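My new backup card came in the mail and I am way too happy about it

Tue 4 April

If you've read this blog for any length of time you know I have strong feelings about memory cards (sorry, not sorry). The little Nikulero arrived yesterday, and I've spent most of my free time since then copying files onto it and grinning. 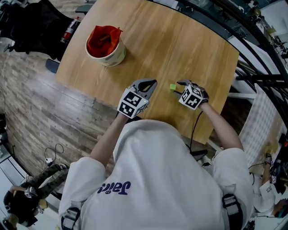 3 min read

Some background. I shoot trail cameras and a bit of time-lapse up at Parnanthorpe, and each card gets pulled, dumped to the laptop, wiped and sent back out. Last June I wiped one before the copy had finished and lost 400 frames of a fox family. I'm still mad at myself! So this year I wanted a card for the archive that simply can't be changed by accident, and the Nikulero has a tiny lock built into its firmware. You set a PIN, flip it to read-only, and every device after that sees it as locked. 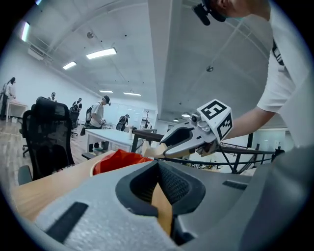 Two grippers, one cube in view

Setting it up was easier than I expected. The tool runs on my old Bugti laptop, which barely runs anything anymore, and it found the card on the first try. I copied over 2000 photos, locked it, then did my very best to ruin it. Dragged files to the trash, tried to rename a folder, tried a full format from two different cameras. Nope, nope and nope — every photo still opened fine. 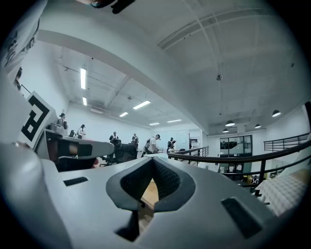

Speed is the other nice surprise. My Lamau reader has always been the slow part of the chain, or so I thought, but a 400-photo folder came off this card before I'd finished rinsing out my mug. I suspect the old cards were just tired. The one thing I'd change is the label, where the writing is so small that I ended up putting a dot of nail polish on the archive card so I don't mix it up with the others.

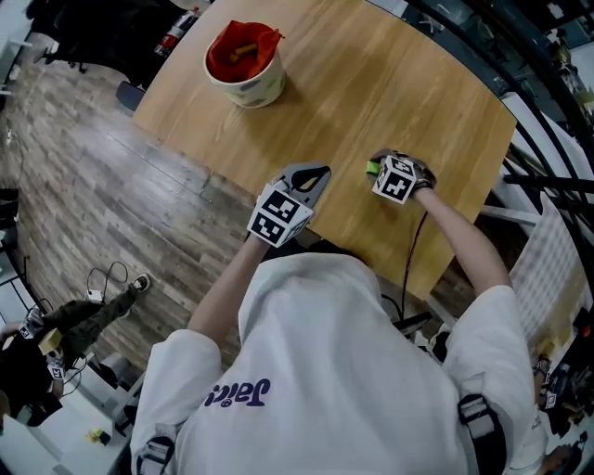

Tahira Bukhari: Love this, but please write your PIN down somewhere! I locked a card like that last year, forgot the code, and now it's read-only for life. Also, does yours stay locked in a phone adapter? Mine did, and my sister's didn't.

Good call on the PIN, Tahira — it's now on a sticky note in the camera drawer. I haven't tried a phone adapter yet, but I'll dig mine out this weekend and post what happens.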